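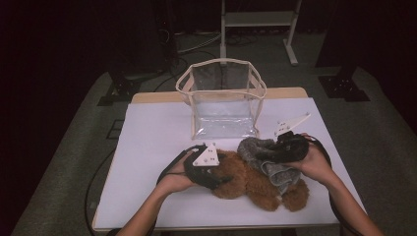
Gripper try-outs, Hulleck workshop, March

Hi again! I promised a few of you I'd put something up from the hand-held gripper comparison, so this is the gallery page, with my notes stuck in between. It's mostly about the soft stuff, partly because I got the most emails about it and partly because the soft stuff is where I changed my mind (twice, if you ask Erhan).

Quick background if you missed the last page. We've been trying two sets of fingers on the same hand-held bodies. The Flindus set is the blocky one with the bevelled tips, and the Cusi set is longer and thinner and has a rubbery pad glued on the inside. Erhan Çetinkaya did the Cusi pads himself at his kitchen bench in Plokovia and mailed them over, and they arrived smelling very strongly of glue. Everything else stayed the same: same cables, same tracking plates on top, same logging box, same two sets of sore wrists.

Teddy and the clear tote, two hands

I love this one as a test and I'm a bit sorry for the bear. A teddy is squashy enough that almost any gripper can grab it, so you think it's easy, and then you try to get it through the top of a floppy bag and it's a different job altogether. The rim sags, the fur catches on the trim, and you've only got two fingers per hand to sort it out with. The Flindus fingers did much better than I expected! You lose a bit of reach, but a chunky finger pushes into fur and stays there, where the thin Cusi ones tended to comb through it and come out the other side with nothing but fluff.

Fuzzy grey thing

Yhon Grajales calls it the sock and I've given up arguing. You have to pinch it with the very tips, and if you close too far back on the finger it just rolls out sideways. Cusi wins here by a mile, I think because of the pads. With the Flindus tips I got into the habit of coming down steeper and scrunching up a bigger handful before closing, and that got me most of the way there. My right hand learned it faster than my left, so take any left-hand grumbling from me with a grain of salt.

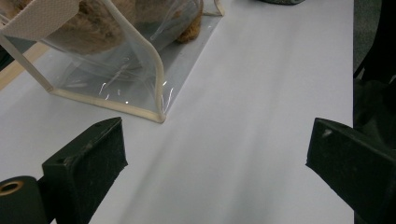
Clear plastic was the other thing I wanted to talk about. From the wrist camera, a see-through bag is a bit of a nightmare. You get sparkly bits wherever it creases, and the flat parts nearly vanish against a white board, so what you end up steering by is the cream binding. I've started aiming for the seams on purpose now. They're stiffer than the sheet, they show up well in the view, and both sets of fingers can hold one without slipping. If you're shopping for test bags, get the kind with a fabric edge! We tried one with no trim at all and I wanted to throw it out the window.

About the scuffs

A couple of people asked if the Flindus fingers wear badly. They pick up scratches and pale marks, sure, and dust seems to love them, but I haven't been able to feel any difference in grip. Yhon wiped his down every morning and I didn't bother with mine, and our logs look much the same.

Numbers, for those who like them

We logged 2,279 grabs all up, and 1,538 of those were on the Flindus fingers (they were on the bodies when we started and we were slow to swap). So please don't read it as a fair fight, I'll even up the Cusi count next time. One body with fingers and plate on comes to 335 grams on our kitchen scale. That doesn't sound like much, but after 40 minutes my forearms were telling me all about it. The cables add to it too, they pull toward the floor the whole time. I ran my right one along my forearm and that helped. Yhon swears by a loop over the shoulder.

Swapping over

Two screws a side on the Flindus, four on the Cusi, and one of the Cusi ones is in a spot only a dentist could love. Do it over a tray.

What I'd use

For toys, bags, anything chunky and soft, Flindus. For socks, cloths and thin floppy bits, Cusi, no question. Erhan wants me to try one of each on the same body, which I reckon will feel awful, but he's cutting a spacer for it and I said I'd give it a go. If you've run a mixed pair, drop me a line before I spend another afternoon with that fourth screw.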